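Re: [handomberg-users] Rotation error on held objects, sim only

On Saturday a list member wrote:
> We trained the Skorkden pose head on the default renders and
> get good translation but poor rotation on the winged objects.
> Is that a known limit of the method, or have we set something
> up wrongly?

It is a known limit of the default renders. They show each object level and gripped near its centre. Once the object is held by one end and tilts, the rotation estimate drifts, and the drift is worst on shapes with a broad flat face.

We reran the test with 609 renders of the toy biplane, all against the plain background, with the grasp point moved out along the upper wing. Of these, 105 were kept back for testing. The arm model and the lighting were left alone - only the grasp and the resulting tilt changed.

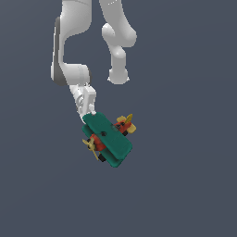
Does the plain background make the result look better than it is?

To some extent. With the Zinchenko backgrounds switched on, the median rotation error went from 4 degrees to 7, and translation hardly moved. I would quote the second figure in anything you publish.

Two points on setup. The loss must not treat the biplane as symmetric. The Fledudov config file does so by default, and nose and tail then get swapped in a fair share of the test set. Also check that your masks leave out the finger, as ours did not at first and the edge of the wing was learnt with the fingertip attached.

The config is in the usual place under run 577. I have not tried it on real images, so please post your numbers if you do.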